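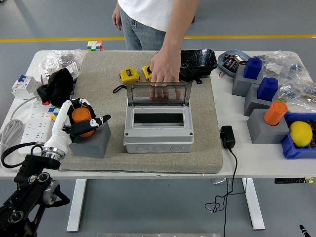

*A gray distribution box on the work table, its clear lid held open.*

The cook at Fawzy, a small dining room in Eltthorpe, starts her lentil soup before the sun is up. She asked me not to print her name. "In my village the soup has no owner," she said, "so please write about the soup."

She grew up with it as the meal that closes the olive harvest. Every October the families brought what they had to one yard, and the pot stayed on the fire until the last pickers came down. "My grandmother used 7 onions, always. If the onions were small, she complained, but she did not add one more."

Today she cooks for 44 guests, in two big pots. The lentils are washed four times, then cooked slowly with cumin and a piece of dried lime. The onions are fried apart, very dark, and go on top only when the bowl is already on the table.

I asked if people in Eltthorpe find the taste too strong. She laughed. "The lime, yes. They take it out and put it on the side of the plate — like a stone from the shoe."

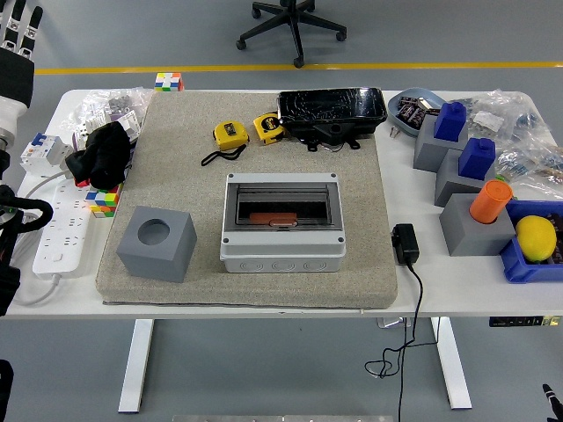
*Distribution box with its cover closed, and a gray cube on the same board.*

Bread is a more difficult subject. At home it was baked against the wall of a clay oven, and she has no such oven. For now she buys flat loaves from a baker in Sisby and warms them over the flame. "It is good bread. It is not ours, but it is good."

She still keeps one old rule: the first bowl goes to the oldest person in the room. Some guests, she told me, are not happy to learn that it is them.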